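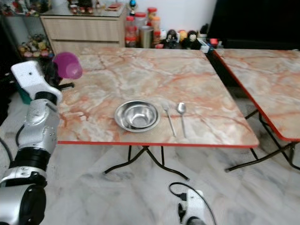

# Folding Table Place Settings

Reading time: 6 min

We use cookies to remember your settings on this site. Accept / Manage preferences

## What this is

A collection of photos and written notes on laying and clearing small folding tables. The tables are the low, light kind that get put up for a meal and put away afterward. The tableware is ordinary: steel bowls, plastic cups, forks, spoons. There are 631 entries, each one photo plus a short note.

The notes were written by Miroslava Chornovol and Fabrice Pruvost. Ritu Bhardwaj did the naming rules and checked the notes against the photos. The collection grew out of the Rutthorpe dining notes, which covered full-size tables and turned out to be no use for small ones. A folding tabletop has space for one person's things and very little else, and the old categories ("center of table," "serving area") did not fit.

## Contents

```
settings/
 photos/ the pictures
 notes/ one text file per picture
 objects.csv names used for tableware
 surfaces.csv names used for tabletops and floors
 CHANGES.txt
 README.md
```

Photos and notes share a file name. If a note has no photo, the photo was withdrawn and the note was kept for its wording.

## What a note looks like

A note has 3 fields. The first says what is on the table. The second says how the pieces sit in relation to each other. The third says what the table itself looks like. A typical one:

```
on_table: bowl, fork, spoon
layout: fork and spoon right of bowl, parallel, handles to front
table: folding, marble pattern, red edge, black metal legs
```

Write what is there and stop. A cup in the air does not go under `on_table`. It goes in the optional `off_table` field with its color and which way the mouth points. Many of the older notes skipped this and listed the cup as if it were standing up, and those have been corrected.

## Object names

Use the short name from `objects.csv`. The ones that come up most:

- **bowl**: wider than it is tall. Add "shallow" or "deep" if it is clear from the photo. Steel bowls usually have a rolled rim, which can be noted but does not have to be.
- **cup**: anything for drinking that has no handle. "Tumbler" and "beaker" are not used.
- **mug**: has a handle.
- **fork**, **spoon**: no separate names for dessert, soup or serving sizes. Two people rarely agree on these from a photo.
- **plate**: flat, with or without a lip.

Color comes before the name and material after the color, as in "magenta plastic cup." If light passes through it, say "translucent." Do not use "clear" for a tinted cup. Fabrice and Miroslava went back and forth over pink, magenta and purple for a long time. The rule now is to use magenta when in doubt between the other two.

## Left, right, front, back

All directions are given from the side the photo was taken from. Front is the near edge of the table and back is the far edge. This is not always the side a person would sit on, and the notes do not try to guess where that is.

For cutlery, give the direction of the working end. "Tines to back" means the tines point at the far edge and the handle comes toward you. If a fork and a spoon lie side by side and point the same way, call them parallel. A small tilt can be ignored.

We do not record whether a setting is correct. Fork left of bowl, fork right of bowl, both pieces together on one side: all of these are fine as data. An early version had a `correct` column based on a formal table plan and it was dropped in May. People eating from one bowl at a folding table do not follow the plan, and the column mostly recorded where the writer grew up.

## Tabletops

The tabletop pattern matters more than we expected. On a plain top, steel cutlery stands out. On a marble pattern with orange or rust veins, a spoon handle can get lost, especially where it runs along a vein. Please zoom in before writing "spoon missing." We had 93 entries reopened for this one mistake.

Surface names describe the look only. "Marble pattern" is a pattern. Do not write "marble," and do not guess at what is under the finish. Edge trim gets its own color if it differs from the top.

When a second table is partly in view, add it to the `table` field as "second table, partial" with its side. If it has the same top and trim, "same" is enough. Note the gap if you can see one. A table pushed close to another can look like one long surface in a small preview, and a reader will want to know which it was.

Legs are "crossed" if they make an X below the top, "straight" if they go down from the corners. If only part of a leg shows, say so.

## Things that go wrong

**Reflections.** Polished bowls reflect whatever light is overhead. A bright patch inside a bowl is not food or liquid. If you cannot tell, write "contents unclear."

**Distance.** "Close to" is used when the gap is smaller than the width of a spoon. Anything wider is "next to" up to the width of a bowl, then "apart."

**Overhang.** Only mark a handle as overhanging if floor can be seen behind it. Handles near the front edge are often marked wrong.

**Tidy writing.** Do not straighten a table in the note. If the bowl is off to one side, say which side.

## Known gaps

Nearly everything here is a setting for one. There are very few glasses and no knives at all. Chopsticks appear in the Herdale photos, which have not been merged yet, as the notes use a different left and right. Square tabletops are heavily overrepresented. Round ones are welcome.

## Adding entries

Send the photo and the note together. Jérémie Besnard looks after additions and will reply with changes if the names do not match `objects.csv`. New names need 2 photos showing the object from different sides before they go in the list.

If you disagree with an existing note, quote the line and say what you would put in its place.

## Use

Free to use and adapt for any purpose. Please keep the writers' names with the notes.

---

Get an email when this page changes. Enter your address to subscribe. Unsubscribe at any time.

**Comments**

**wimmont_kitchen**
Is there a reason bowls and cups are in the same list but lids aren't anywhere? I have a lot of photos with lids next to the bowl.

**Jérémie Besnard**
No reason, we didn't have any. Send a couple and I'll add the name.

**Baptiste Hervieu**
The cutlery direction rule is clear but the notes from the first batch still say "upward" in places. I take that as toward the back?

**Ritu Bhardwaj**
Yes, toward the back. I'm working through them. If you find one, post the file name.

**t.laaksonen**
Would like to see the tables folded up too, leaning on a wall or stacked.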